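4.2 Open-day demonstration

The disassembly cell was shown to visitors in February as part of the Harnent open day. The task was the one used in the laboratory trials of Section 3, with a desktop computer laid on its side on the slotted worktable and the gripper brought in from above. The position of the gripper over the motherboard at three moments is given in Figure 7.

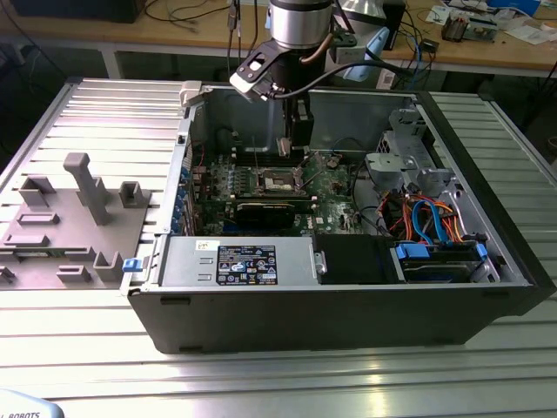
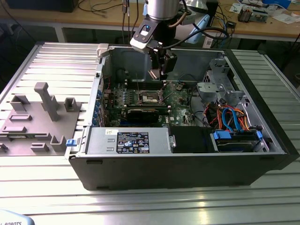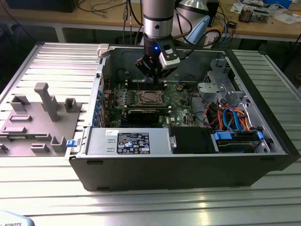

Figure 7. The demonstration cell with the opened desktop computer. In each view the gripper is over the case, the graphics card is seated on the motherboard and the power supply is in place.

Visitors were admitted in groups and each group watched a single run. Mathis Besson operated the cell and Canan Erdem gave the spoken commentary. Runs were started by hand from the Tullo console. The software was the release used in Section 3, with two changes. The approach speed was lowered to 200 mm/s, and the planner was made to wait for the operator's approval before each descent into the case. The second change lengthened the run but gave the commentator time to explain what the arm was going to do next.

The target area was the group of memory slots. Access to it is limited by the drive cage on one side and by the cables leading to the drive bay, and the approach path was therefore kept close to vertical. A slanted path had been tried with the Goh planner during preparation and was dropped after the clearance check failed at the cage. The graphics card and the power supply were not targets in this demonstration.

Times were logged but are not compared with those in Table 2, as the approval step depends on how long the operator talks. Stops requested by the operator were logged separately from stops raised by the force limit. Nine stops of the first kind were recorded over the whole session, most of them made to answer a question from the floor. The force limit was left at its laboratory value.

Written comments were collected at the door with the Ernano form. The most common remark concerned the pause before each descent, which several visitors took for a fault. A status line has since been added to the operator display and will be repeated on a second screen facing the audience. Other comments asked for a closer view of the slots during the approach. The wrist camera stream was available at the console but had not been sent to the public screen.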